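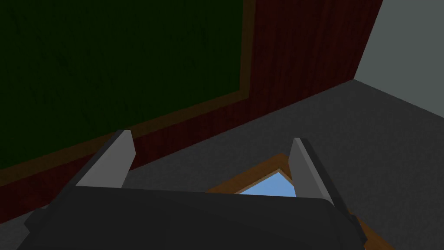 Sturnolton school opening pushed back for upper grades

2018-08-31

STURNOLTON - Kids in the upper grades at Alden School get a little more summer. The district said late yesterday that the second floor of the building won't open with the rest of the school, after a water line over the stairwell let go and soaked the hallway ceiling.

Lower grades start on time. Same doors, same bell. Upper grades are out for 3 extra school days, and parents should of had a phone message by last night. If you didn't get one, call the front office and check what number they have for you.

Superintendent Rianne Van Damme said the leak was found by a custodian on an early walk through. Water was shut off right away but by then a good stretch of ceiling tile had come down.

"It's a mess but it's a mess we can clean up," she said. "I'd rather hold those classes a few days than have kids walking under wet tile."

Oltmanns, the contractor that did the boiler work at Alden, has a crew in the building now. Fans going, tile coming out. The broken section of pipe is already replaced. New tile is on order and expected early next week, Van Damme said. Air testing after that, then desks go back in.

No word yet on the full cost. The district's insurance carries a $2000 deductible and Van Damme expects the bill to go well past it. Rest of the pipe on that floor is the same age. The board has talked before about replacing it and put it off. It is back on the agenda for the next meeting, and if it passes the work would be done over the December break.

More than 24 classroom sets of textbooks were stored in the upstairs hall closet. Most are fine. The math books on the bottom shelves are not, and teachers will be working from copies until replacments come in.

Buses: Mumen Road and everything north of it runs the regular schedule for lower grades. Route 8 is combined with the Mumen Road bus until the upper grades are back, so figure on a later drop-off in the afternoon. Drivers have the new stop list.

Lunch: cafeteria is open, it wasn't touched. Families with upper grade students who count on school meals can pick up a bag lunch at the side door at noon on the days missed. No sign up, no forms.

Sports: practices are on. Players use the gym entrance and stay off the stairs. The first home game has not been moved.

Locker assignments and schedules for upper grades were going to be handed out at orientation, which is now off. Those will go home by mail instead. Open house is still on for all grades as of now.

The missed days get made up in the spring, Van Damme said. Board has to vote on which ones.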